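We got to the Temanby open day in April right when the doors opened, and by then the sorting room was already humming! Anel Khumalo showed us how the donated knits get checked (over 260 pieces that week, wow) before they go off to the Molefe shop. I'm a sucker for blue, so guess where I ended up. There was a knit in the brightest cobalt, with fine diagonal ridges, and I would've happily paid the 36 dollars on the spot. Next year I'm bringing my sister and a bigger bag.
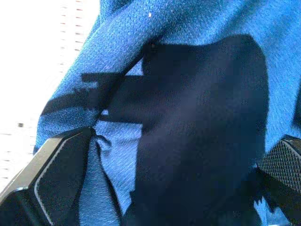
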